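Section 4. Carrying the Plelletti Bag Without Regretting It

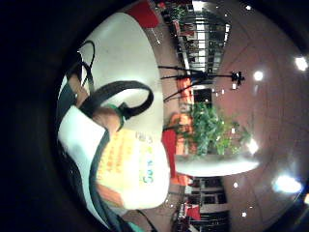
Hammad Tarar reports that he ignored this section entirely, carried the thing home by one handle, and spent the next morning reaching for his coffee with the other arm. He suggests we move the section to the front. We have left it at 4, where it has always been.

Before you lift

1. Set the bag on a flat floor and open it all the way. A large bag stands up better with something in it, so start loading before you judge it.
2. Put heavy items at the bottom. Cans, books and that casserole dish you were told to return all count as heavy.
3. Fill to 4 inches below the rim. The bag will hold more. Your shoulders have their own view.

Lifting

4. Bring the handles together and check that none of them is twisted.
5. Put your hand through, close your fingers, and bend your knees. Everyone skips the knees.
6. Stand up slowly. If the bag stays where it is, return to step 3.

Note: Take off loose bracelets and dangling key cords first. They find the handles on their own, usually in a doorway.

Caution: Do not swing the bag to get it through a narrow aisle. Plants, display stands and other people's ankles are all lower than you think.

Caution: Do not hang a full bag on a door handle. Josué Peixoto in our returns department has 19 letters on the subject and would like no more.

Putting it down

7. Lower the base first – then let go of the handles. The reverse order has been tried with eggs.
8. Empty the bag before folding it. See Section 5 for folding, and allow yourself some time.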